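About Gindura
Home | What we do | Prices | About us | Get in touch

Gindura tidies sitting rooms. We also do bedrooms, landings and the room at the back that was going to be a study, but the sitting room is where we started and where most of our work still is. We're based in Sadport, two streets up from the harbour, above a shop that sells blinds.

People sometimes ask whether tidying is a proper business. Our accountant asked too, in the first year, and has since stopped.

What we do is simple to describe and oddly hard to keep up. We come to your house, we pick things up, we fold what folds, and we put the cushions back on the sofa. Cleaning is a separate trade and we have great respect for it. If you want the oven done, please ring somebody who does ovens. If you want to be able to sit down without first moving a cardigan, a second cardigan and the thing the cardigans were hiding, ring us.

How we started

Gindura began in July, with one estate car and a job in a house where every chair was being used as a wardrobe. The owners had asked for "a bit of a straighten". It took 21 bags to get the clothes off the furniture and up the stairs, and only then did we learn what colour the armchairs were. They were mustard. We have wondered since whether the clothes had been put there on purpose.

There are six of us now. We still have the car.

Fabric, mostly

A new starter expects the job to be about boxes and shelves. It's about cloth. Cloth gets everywhere: over the arm of the sofa, down the back of the sofa, across the banister, under the dog. Nearly everything we pick up in a working day is soft, and most of it has no obvious right way up.

Dark things are the worst. A black jumper on a black coat on a black throw is one large shape until you get hold of it, and the only way to find out how many garments you have is to lift. We teach people to find an edge first and follow it along to a corner. Then shake, then look again, as the first corner is quite often a sleeve.
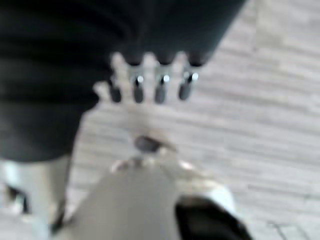
Dark fabric: find the edge, then worry about the rest.

We fold in thirds unless you tell us otherwise. Some households fold in halves and feel strongly about it, and we're happy to go along with that. One customer rolls. We roll for her, and we keep our thoughts to ourselves until we're back in the car.

We don't throw anything away without asking. This includes single socks, takeaway menus and the bit of string. It has all been explained to us at one time or another that the string is needed.

The Clanis list

Every visit works from what we call the Clanis list, named after the road where we wrote it while waiting for a customer to come home and let us in. It lives on a card in the tray with the lint roller, and it goes like this:

Floor first.
Then seats.
Then backs and arms of seats.
Throws and blankets folded and put where you can reach them.
Cushions last.
Remote control somewhere a person would look.

It has been revised twice. The original put the cushions second, which meant they got moved for the seats, moved again for the throws, and ended the afternoon back on the floor where they'd begun.

From our noticeboard

We put up a note now and then when something about the service changes. The latest one reads as follows, for anybody who doesn't pass our stairs. 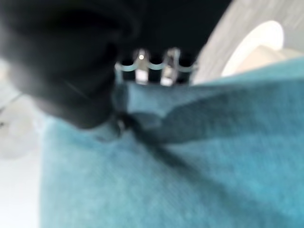
SADPORT, Tuesday, January 22, 2019

Starting this week, soft cloths and small blankets are included in the ordinary visit and no longer count as an extra. We've had a number of polite letters on the subject, and one that was less polite but made the same point very well. Anything with a bit of fuzz to it will be smoothed out flat before folding, to get rid of the big crease that forms when a thing has been dropped in a heap and left to think.

Please note that we can't iron. We own an iron. It is in a cupboard and we'd like it to stay there.

Leka

Leka is our smaller service, for people who don't need the whole room doing. It's a short call, two hours at the most, and it covers one sofa and the carpet in front of it. We had doubts about whether anybody would pay for so little. It's now about half the diary.

A sofa, it has to be said, is a fair measure of a household. Get it right and the rest of the room looks as though somebody is in charge. The usual trouble is the cushions, which slide off the front the moment your back is turned and then lean there looking as if they'd been placed. A pale sofa shows it up more, and buttoned ones have all those dimples for crumbs to settle in (see above regarding cleaning, a separate trade, great respect).

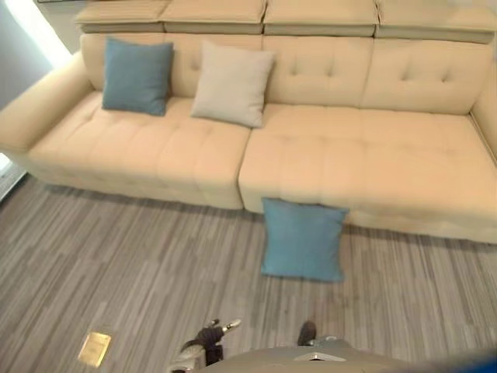
Cream sofa, teal and grey cushions, and one of the teal ones down on the carpet.

We have no house style for cushions. Some firms put them on their points and give them a chop in the middle with the side of the hand. We'll do the chop if asked, though we feel a bit silly. Left to ourselves we stand them against the back at one end, so there's still somewhere to sit.

Where we work

Sadport and the villages you can reach without paying for the bridge. If you're over the bridge, get in touch anyway and we'll add the toll to the bill, both ways.

You don't need to tidy up before we come. Lots of people do, and we spend the first part of the visit being shown cupboards that everything has just been pushed into. We'd rather have it all out on the chairs, where we can get at it.

Getting in touch

The office line is answered on weekday mornings. In the afternoons we're out, and the telephone is under something.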